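Placing and Storing Pedestal Fans in Shared Workrooms

This guidance applies to all ground-floor rooms managed by Van Loon Facilities and supplements Notice 2199. Please follow it whenever a fan is brought out, moved or put away.

Before moving the fan
Switch it off at the base and unplug it. Wait until the blades have come to a full stop. Lift the fan by the pole, never by the wire guard.

Choosing a position
Set the base on a level part of the floor, at least 20 inches from any window, wall or desk. Aim the airflow along the room and away from loose papers. Lay the power cord flat and keep it out of the walkway - an extension cord should not be used.

Clearing the floor
1. Empty all delivery boxes and remove labels that show an address.
2. Flatten the boxes and tie them in bundles no more than 20 inches high.
3. Take the bundles to the recycling point by the Jatel entrance.
4. Return tool cases and dustpans to the supply closet.
5. Sweep the area where the boxes stood.

Monthly care
Wipe the guard with a dry cloth and check the cord for wear. Fans with a damaged cord are to be tagged and reported to the Trirutow service desk within 2 working days.

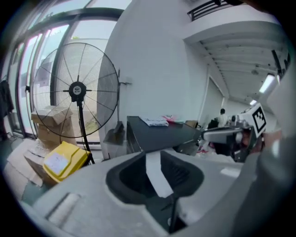
Merance, February 7, 2020

The cardboard behind and beside the fan should be cleared before the fan is used. The yellow case and the boxes are to be stored away from the base. The next review of this guidance is planned for April.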